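The Makeup Table, Sorted at Last

I've been promising this post since May, and I'm sorry to everyone who wrote in asking (there were more of you than I expected!). My makeup had spread over every flat surface in our place on Turnesgate, so I gave it one table and two organizers and made myself stick to that.
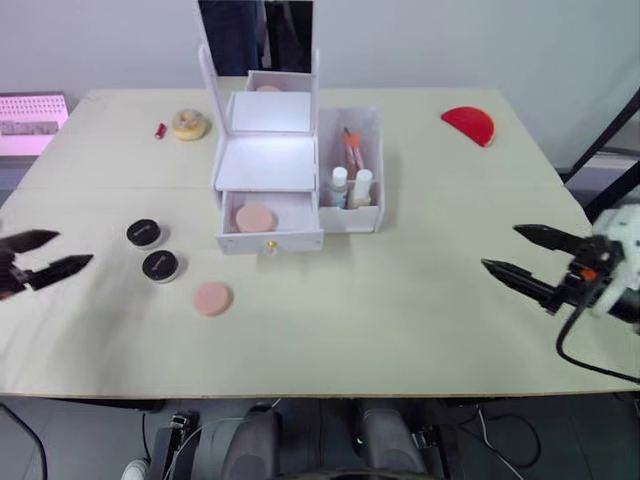 Güler

The white one with the mirror lid is my favorite thing I own just now. Its little drawer has a gold knob, the panel inside lights up, and a pink sponge fits in the drawer very nicely. My brushes with the orange-pink handles have gone to live in the clear box next door, along with a couple of white bottles.

Pink rounds and black-lidded jars are what I have most of, and they do like to wander out over the table. I want the jars near the drawer, where I reach first in the morning, half asleep, with coffee in the other hand. 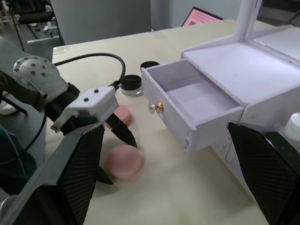
Bottles and jars

Tall things were harder to place. I tried a bottle like the clear one with the white cap in three different corners before I gave up and let it stand out on the table, and I've grown fond of it there. 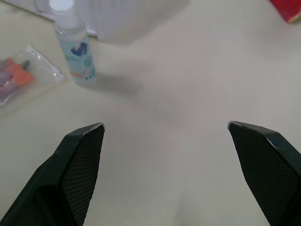
Clear bottle, pale blue label.

Then come the small jars, which I'd keep for the lids alone. I love a bit of gold script on shiny black, and the frosted base is so pretty next to it.
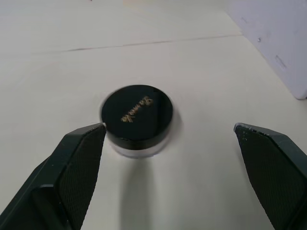
How often should I wash my makeup sponges?
Once a week is a good habit if you use them daily, with mild soap and plenty of time to air-dry before they go back in a drawer.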